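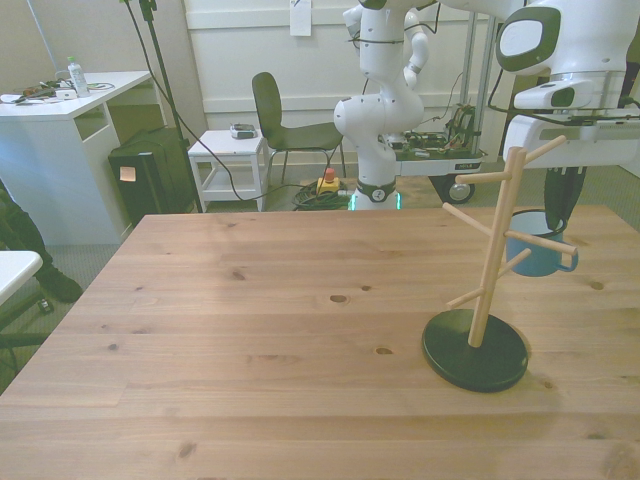

Slide 1. Mug tree with one blue enamel mug, pine table.

Thanks for having me. I work on the kitchen range at Clunholm, and this talk is about mug storage. It lasts 12 minutes, with time for questions after.

Start with the stand. Round black base, one upright pole, short pegs set at an angle. The pegs come out at different heights, so two mugs side by side don't knock together. Point to the upper pegs and say the mug hangs by its handle.

Ask the room who has a mug tree at home. Wait for hands. Then ask who fills every peg.

Next, the angle of the peg. A peg that is too flat lets the mug slide off when someone brushes past. Too steep and you have to lift the mug a long way to get it free, which people with sore wrists told us in the Birkett trial. Wayne Haslam has the peg drawings if anyone wants them afterwards.

Slide 2. Sales table, Fluvilora shop.
We sold 3,770 stands in the first year. The first order was for 2,000 and we thought that was too many. Don't read out the rest of the table.

Slide 3. Enamel.
Enamel mugs are light and suit a peg well. The handles are usually open enough to go over without fiddling. Weak point is the rim, where a knock can chip it. Tell people to hang the first mug low and work upwards, turning the stand as they go. A loaded stand with all its mugs on one side will lean.

Heavy stoneware: mention it briefly. Ching-wen Chu is covering it after the break and has samples.

Slide 4. Where to put it.
Near the kettle, back from the table edge, with room for a hand on every side. Under a wall cupboard is awkward because the top mugs catch on the door. Pine marks easily, so lift the stand when you move it and wipe under the base now and then.

If time is short, skip slide 5 (Brastudwood wall hooks) and go to questions.

Likely questions: dishwasher (no, wipe the wood with a damp cloth), spare pegs (yes, sold in packs of 3), espresso cups (the handles are often too small).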